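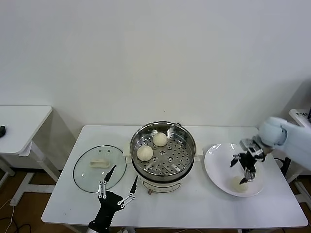 Steamer pot on its electric base, with the glass lid to the left and a plate to the right.

Kandus electric steamer: four months of weeknight use

I bought the Kandus in July to replace a stovetop steamer with a warped bottom. Our kitchen is small and the hob has only two rings that can be relied on, so the idea was to move rice, vegetables and fish off it altogether. We are two adults and a teenager. The steamer has been used four or five evenings a week since it came.

What you get

An electric base, a stainless steel pot, a steaming tray, a glass lid and a booklet in six languages. The English pages are short but correct. There is no measuring cup, so keep one from something else. The cable is shorter than I would like and comes out at the back, so ours has to live at the socket end of the worktop.

The base is rated at 804 watts according to the booklet, an oddly exact number. The older Mustonen I borrowed from my neighbour Tapio Mäkelä before buying is a good deal stronger on paper, and it does boil faster. Once the water is going I can't tell them apart.

Heating and timing

With 400 ml of cold tap water the Kandus takes nearly 18 minutes to get to a proper steam. That is slow. Start it before you peel anything and it stops mattering. If you fill it from the kettle it is ready in the time it takes to slice a carrot, and this is what I now do every time.

Once it is up to heat, these are the timings I have settled on:

Broccoli, medium florets: 6 minutes
Carrots in coins: 9 minutes
New potatoes, halved: 22 minutes
Salmon fillet, skin on: 10 minutes
Frozen dumplings: 12 minutes
Eggs, medium, from the fridge: 11 minutes for a firm yolk

The booklet gives longer times for all of these. Follow it for broccoli and you will get something you can spread.

Rice works, though not on the tray. Use a bowl that fits inside with a finger's width to spare, one part rice to one and a bit parts water, and leave it for half an hour. It comes out slightly drier than from a rice cooker. My daughter prefers it and I don't.

The dial

There is one dial with low, medium and high, and an off position that doesn't click. I have twice gone to bed with it on low. It has a boil-dry cut-out, and on the second occasion this did its job, but I would have paid a little more for a timer. The Dinstead model has one. It also has a plastic pot, and I didn't want plastic.

Cleaning

The pot goes in the dishwasher and so does the tray. The lid can too, but water gets under the rim and drips out on to the shelf for an hour afterwards, so I wash it by hand. The base is wiped with a damp cloth. Light colours show tea and soy sauce very quickly, so wipe it the same evening.

We have hard water, and by the third week there was a chalky ring at the bottom of the pot. Two spoons of white vinegar in a cup of water, brought to the boil and left to stand, takes it off. I do this every second week.

Spares and service

The tray bent in September when I dropped it in the sink. I wrote to Prillmont, the shop I ordered from, and had a reply the next morning from Blandine Joly, who sent a new tray for the cost of postage. It arrived in a padded envelope with the old type of handle, which fits just as well. The lid can be ordered separately too. The base can't, so if the element goes you are buying the whole thing again.

Other points

It is quiet apart from the lid, which rattles on high. Turn down to medium once it steams and the rattle stops with no change in the cooking time.

It doesn't stack neatly. The lid has to go upside down in the pot with the tray underneath, and the whole lot needs a deep cupboard.

Four stars. I took one off for the missing timer and the dial. I have kept the old stovetop pan for when we have guests and need both.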